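Hendatance Repair Library
We are pleased to confirm the arrangements for our spring programme of household repair sessions. Details are set out in the posts that follow.

Sessions will be held at the Pelberg Reading Rooms throughout April, opening at 13:00. Each visitor may bring up to 3 items. Larger appliances should be discussed with us by email before travelling.

We can accept kettles, lamps, radios, hand mixers, clocks and sewing machines. We regret that microwave ovens and anything containing gas cannot be examined on the premises.

Please empty and clean all items beforehand. Power leads, remote controls and any loose screws should be brought along in a labelled bag.
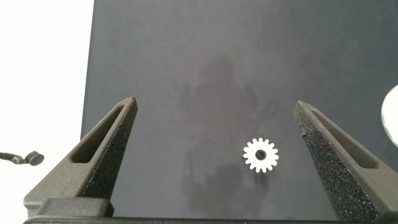
Spare parts remain the most common cause of delay. Of the 61 items left with us over the winter, 17 were held back while a part was found. Manufacturers often list only complete assemblies, at a price close to that of a new appliance. A small white gear with short teeth and a plain round hole can be very hard to trace without a part number. Owners are asked to keep their instruction booklets and to note the model number before attending.

Our lending shelf has also been extended. Members of the Moradi branch may now borrow soldering irons, multimeters and screwdriver sets for up to 13 days. Returns may be made at either site.

There is no charge for labour. The cost of parts will be agreed with the owner before any order is placed, and items not collected by the end of the following month will be passed to Reretti for recycling.

Booking is advised for sewing machines, as bench space is limited. All other items will be seen in order of arrival. Last admissions are at 16:30.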